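Lukstead Home & Workshop Forum
Board: Storage and small parts
Topic: Open cartons as bench trays

sosis_bench
I'm sorting small grey cubes into an open box on a white table against the wall. The carton is white and blue outside with blue on the inside. Is it worth buying a proper divided tray? Cloltora sells one rated for 2000 g, but the walls are 50 mm high and I'd like something deeper.

grommet261
Keep the carton. Coated board handles 1000 g of small parts without the base sagging. Tape the bottom seam and be done with it.

ZuluOffcuts
Disagree. A carton with no lid and no weight in it slides every time a cable gets dragged past. Post the layout.

sosis_bench
Current layout, box to the right in all four:

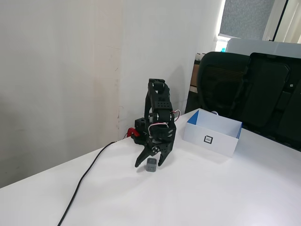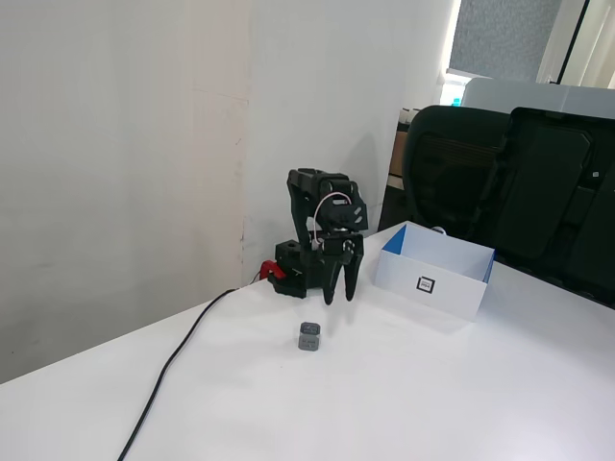
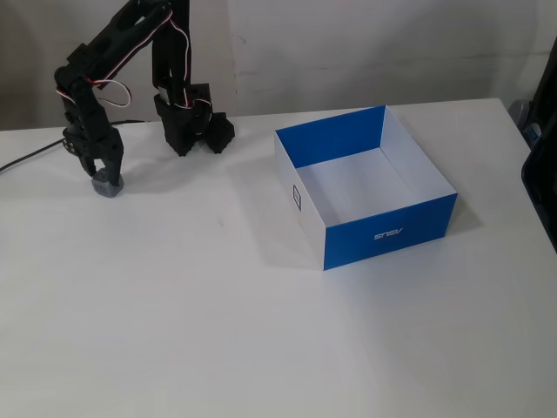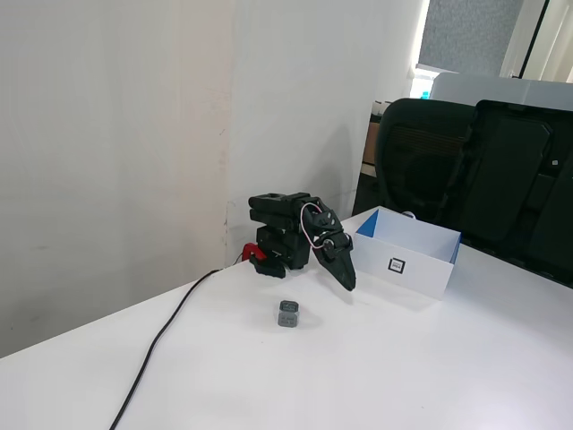 kerf_left
What stops a light carton from creeping across a smooth tabletop?
Two strips of thin rubber matting under the base, one along each of two opposite edges. Double-sided tape also holds, but it leaves residue on white laminate and pulls the paper face off the board when lifted.

ZuluOffcuts
Matting treats the symptom. Put a steel offcut in the bottom and the centre of gravity drops as well.

grommet261
A steel offcut in a cardboard box will wear through the corners by December. Matting is adequate for this load.

sosis_bench
Going with matting. I'll also reroute the black cable along the back edge so it stays off the open part of the table. Colour of the matting is irrelevant to me, grey if the shop has it.

kerf_left
Cut it 5 mm short of the box edge or it collects dust.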